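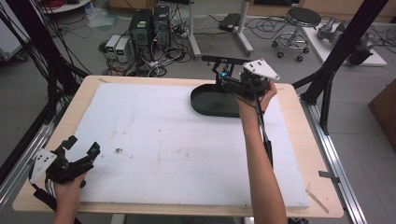

In Praise of the Padded Table

June 2022

I want to make the case for covering a perfectly good wooden table with a sheet of white foam and leaving it there. Permanently, I mean. Through dinner if you eat at it, through the mail and the mending and whatever else comes along. I have been doing this for years and I get more enthusiastic every time somebody objects.

The objection is always the same one. You bought a nice table, so why hide it? And I do see the appeal. Wood is lovely to look at, and a pale honey-colored top with the light coming across it is about as cheerful as furniture gets. But a table you work at is a tool, and the top of it takes all the punishment. I would much rather see an inch or two of good clean wood all the way around a scuffed sheet of foam than a whole top full of dents that I have to feel guilty about.

That border matters to me more than it should, by the way. When I cut my first sheet I ran it right out to the corners, thinking more coverage had to be better, and it was awful. Your forearms drag the edge up. Your sleeve catches it. Crumbs and thread ends collect in the crack between foam and wood and then fall in your lap. Worst of all, the table stops looking like a table and starts looking like a mattress. Pull the foam back so there is a strip of bare wood on every side, and everything settles down. You have somewhere hard to set the heel of your hand, and it looks deliberate, like the mat around a print.

My first real encounter with a padded table was at a repair shop called Kevetti, which used to be out past the rail yard in Grultmont. They fixed lamps, music boxes, clocks on a good day, and they had one long bench with foam on top that had gone gray at the spots where people leaned. I brought in a lamp with a glass shade and watched it get laid down on its side without a sound. I had carried that thing across town in my lap, terrified, and here it was lying on its side as relaxed as a cat. I went home and looked at my own table, which was bare and hard and had a chip out of it where I'd dropped a pair of pliers, and I felt a bit foolish.

So what does the foam do? The obvious thing is that it stops stuff from breaking. A cup set down too fast survives. A picture frame can go face down while you fuss with the wire on the back. But breakage is a rare event and I don't think it's the best reason. The best reason is the quiet! I can't say enough about this. A bare table is a drum. Every screw, every spoon, every button announces itself, and if someone is asleep on the other side of the wall you spend the evening wincing. On foam you can pour out a whole jar of hardware and it makes about the noise of a coat being dropped on a bed.

And then things stay where you put them. Round things especially. Before the foam I lost small parts constantly, always the same way: a tiny bounce, a roll, the pause as it went over the edge, and then me on my knees with a flashlight. Foam takes the bounce out. A little washer lands and sits there. Against white it shows up beautifully too, which is why I will argue with anyone who prefers the dark kind.

Let me argue with them now, in fact. Dark foam hides dirt, and people offer this as a selling point. It hides everything else as well. It hides the black screw, the brown button, the needle, the splinter, the little spring that you will step on tomorrow. White foam gets marked up, sure. It picks up gray smudges in the first week and at some point it will get a stain from something you can't identify, and you have to be a person who can live with that. I've come to like the marks. They tell me where I work and where I don't. Mine is nearly spotless in one far corner and quite shabby in the middle, and knowing that got me to move my lamp, which I should have done ages ago.

The people at Sustano, the fabric and upholstery place I go to, think I'm funny about this. They sell sheets in several colors and they have heard my speech. But they will cut a sheet to your measurements while you wait, and they let you press on the samples with your thumb for as long as you like, and you should. You want the firm, close kind, the kind that pushes back. The soft stuff meant for cushions is a disaster on a table. A glass leans on it. A pen goes straight through the paper. If you can write a shopping list on one sheet of paper laid on the foam, it's firm enough. If you can't, put it back. My last sheet cost me 15 dollars, which I mention only to shame the people who tell me a table pad is a luxury.

Now, a confession. For a long time I thought the foam was the entire answer, and I was wrong. What a padded table needs is a tray.

I mean a plain one with a raised rim. Mine is a dinner-tray sort of thing from Barroso, the secondhand store, and I walked past it four times before I understood what I was looking at. I'm fond of the oval shape in particular. A rectangular tray has corners, and corners are where small things go to hide. They wedge in there and you have to pick at them with a fingernail. Run a finger around the inside of an oval and everything comes along with it in one sweep. I also think a dark, dull surface is right for a tray when the foam is white, and yes, I know what I said two paragraphs ago. The two jobs are different. On the foam you want to spot whatever got away. In the tray you want to know at a glance that something is in there and belongs there, and a dark shape on a pale table is a target you can hit without looking. Your hand learns it in a day. Pale things look wonderful in it, too: shell buttons, bits of chalk, the good white thread.

Keep the tray toward the back. This is my firmest opinion in the whole essay. People put a tray right in front of them because that's where they're using it, and then they knock it, or lean on it, or slide their project into it. Push it to the far side, a little toward the hand you reach with, and leave the whole near half of the table open. You'll have to stretch a bit. Good. The stretch means you only put something in the tray when you've decided to, and the space in front of you stays clear for the thing you're doing.

I have friends with wonderful organizers – drawers inside drawers, magnetic strips, little labeled jars on a rack. I admire them and I don't want one. Storage is for when you're finished. While you're working you need one place, close by and shallow, where the loose things can be for an hour. A jar is too deep to see into. A drawer has to be opened, usually with the hand that's holding something. A saucer will do in a pinch, but saucers tip if you catch the lip, and the first time one flips a whole evening's worth of screws across the room you'll go looking for a tray.

There are things to be said against all this and I'll be fair about them. Foam is no good near heat. An iron will ruin it in a second, and so will a hot pan, so if your table is also where you put dinner down you need a trivet and a decent memory. It's no good for cutting on either, unless you lay a board over it, and a board on foam does slide around some. It drinks up spills. I keep a rag on the back of my chair for that reason and I still have a blotch or two that arrived before I got there. And it does wear out. I replaced mine this past April after it had developed a permanent dip, and for a week the new one seemed so bright that I felt I should take my shoes off to sit near it.

Taking the old one up was a nice moment, though. The wood underneath was in better shape than any other surface in the house. It was a shade or two lighter than the border, where the sun had been at it, and there wasn't a new scratch on it. I stood there with the sheet rolled under my arm and considered leaving the table bare for a while, just to enjoy it. Then I set down my keys, and they clattered, and I went and got the new sheet.

I'm told some people glue theirs down. Please don't. A sheet that fits stays put by its own grip, or near enough, and half the pleasure is being able to lift it off, take it outside, and give it a good whack. You can flip it over and get a second life out of it. You can stand it behind a door when company comes and put it back before they've reached the end of the street.

So if you have a table you work at and it's bare, try it for a week. Measure the top, take a hand's width or so off each direction, and get the white. Find a tray while you're out. It doesn't have to be handsome, it only needs a rim. And leave the foam on when you're done for the night, tray and all, so it's ready in the morning.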